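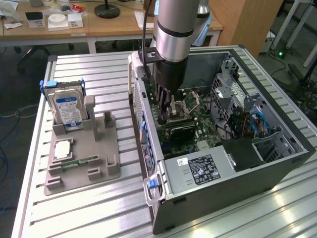

Sharing a Cabin with Your Whole Family: Questions I Keep Getting

Every March the same emails start coming in, usually from someone whose sister has just found a big place on a lake and wants a deposit by Friday. I've put my answers on one page so I can stop typing them over and over. We've been doing this at Pencombe for nine summers. I still wouldn't call myself a believer.

Is it really cheaper than everybody getting their own place?

On paper, yes. The listing says a number, you divide it by the families, and it looks like a steal. Then add the cleaning fee, the "linen package," the second fridge run, the firewood that costs more than groceries, and the dinner out on the last night when people can't face the kitchen. The year I kept every receipt, we came out a little ahead of separate motel rooms. A little. If somebody in your family is selling the trip on savings alone, ask to see the math.

The listing says it sleeps 11. Does it?

It has surfaces on which 11 people could lie down. Look at the bedroom photos and count doors. A loft with a ladder is not a bedroom, and neither is a "reading nook." Pull-out couches go in the living room, so whoever is on one goes to bed last and gets up first, when the little kids come down for cereal at 5:40. I take whatever number they print and knock off a third. Nobody has ever complained that there were too many beds.

Who gets the good bedroom?

People want me to say the grandparents. Sometimes! But the good bedroom is often upstairs, and my mother-in-law would rather have the small one by the bathroom. Ask first. We tried drawing names one year, which is what all the articles tell you to do, and the person who won felt so guilty that she offered to trade every single night. Now whoever does the booking gets it. Booking is a miserable job and there should be something in it for them.

Do we need a chore chart?

I've seen some beautiful ones. My cousin made one with magnets. By the second day the magnets were on the fridge spelling a rude word and the same two people were doing the dishes. What has worked for us is giving each household one whole day. On your day you cook dinner and you clean up after it, and on the other days you're off the hook. If your dinner is hot dogs, it's hot dogs. I was doubtful about this one too, and it has held up better than anything else we've tried.

What about breakfast and lunch?

Leave them alone. Put the food out and walk away. Every attempt to run a sit-down breakfast for a group that size ends with one adult flipping pancakes until 10:30 and then being short with everybody at the beach.

How do you split the groceries fairly?

Evenly by household, or by heads with kids at half. Pick one before you leave home. There are apps for this and I don't trust them to keep the peace, mostly because they let you see who put in for a bag of ice. One uncle, one spreadsheet, one total at the end. You will overpay or underpay by a few dollars. Let it go.

Somebody in our family eats differently. How do we handle it?

They've been handling it their whole life and they know how. Ask them what they'd like on the shelf and buy it. The mistake I see is some well-meaning person planning the entire week's menu around one diet, then pointing it out at each meal.

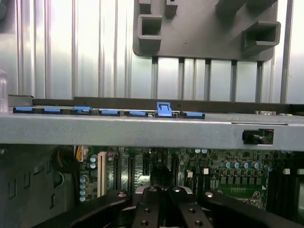
Are planned activities worth it?

One or two. I'm suspicious of any week that comes with a schedule, and I've been handed a laminated one. The trip people remember in our house is the afternoon it rained and we played a card game so badly that we had to invent new rules to finish it. We also paid for a guided paddle that year. I had to look in my bank statement to remember we'd done it.

If there's a thing that needs a reservation, make the reservation. If there's a thing that needs all of you to be in the car with shoes on at the same moment, allow almost 40 minutes and lower your voice.

Should we make a no-phones rule?

You can make one. The adults will break it first. I've read all the cheerful posts about the basket by the door and I'd love to hear from those families again on day four. We ask for no phones at dinner and leave it at that. A teenager who is looking at a phone on the porch is still on the porch with you.

What do we do about the relative who complains?

What are they complaining about? In my experience it's about half real. The mattress is bad, the shower is cold, the neighbors do run a generator. Fix the part you can fix. After that it's weather, and you don't argue with weather. Under no circumstances appoint a peacemaker, especially a daughter-in-law.

Can we bring the dog?

Read the rules, then read the pet fee, then think about your dog. Not the dog you describe to people. The one that lives with you. If it barks at the mailman at home it is going to have a very full week.

Is a full week too long?

For most families, yes, and I wish more people would say it. We went down to five nights after a seven-night stay where the last two days were mainly sighing. Places with a Saturday-to-Saturday rule will sometimes bend outside of high summer if you call them. If they won't, there's no law against going home early. Two of our households always do and the ones who stay get bigger beds.

My spouse doesn't want to go. What should I say?

I'd start by finding out why. "I don't like your family" is rarer than you'd think. More often it's "I never get a minute to myself," and that one can be solved with a car key and a couple of hours in town each day with no questions asked when they get back. 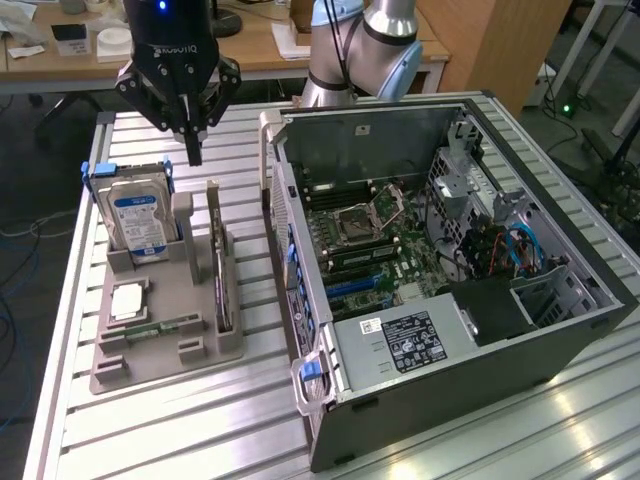 Aled Maddocks
Writes and answers the mail at The Pimton Porch

Do you get paid to recommend any of these places?

No. I've been offered free nights by two rental outfits and I turned both down, since I'd have had to be nice about the mattresses. Anything I mention is something we paid for, and I don't give out the address of the house we use because I'd like to be able to book it.

What do you bring that other people forget?

A sharp knife. Rental kitchens have 21 wine glasses and nothing that will cut a tomato. I also bring a strainer, a plug strip, an old sheet for the couch, and earplugs for me. I've stopped bringing board games. There are always some in the closet, and they are always missing a piece, and it never matters.

Isn't it worth it for the kids, though?

Probably. I get a bit wary when that's the only argument left, because it's usually being made by a person who has stopped having any fun. The kids do like it. They'd also like a tent in the yard with their cousins and a box of doughnuts, so don't take on a bill you can't manage and tell yourself it's for them.

So why do you keep going?

Czesław Makowska wrote in to ask me this after reading the rest of the page, and I thought it was a fair shot. I grumble from the deposit right up to the driveway. Then there's one evening, and I can't ever predict which, when the dishes get done without anybody being asked and we're all still outside after dark. I'm not promising you'll get one. We missed it completely two summers ago. But I've already sent in the deposit for this year.

Can I send you a question?

Sure, use the contact form. I read them in the evening, and I'm slow in July for obvious reasons. Please don't send me listings and ask whether they look like a good deal. I'll say no.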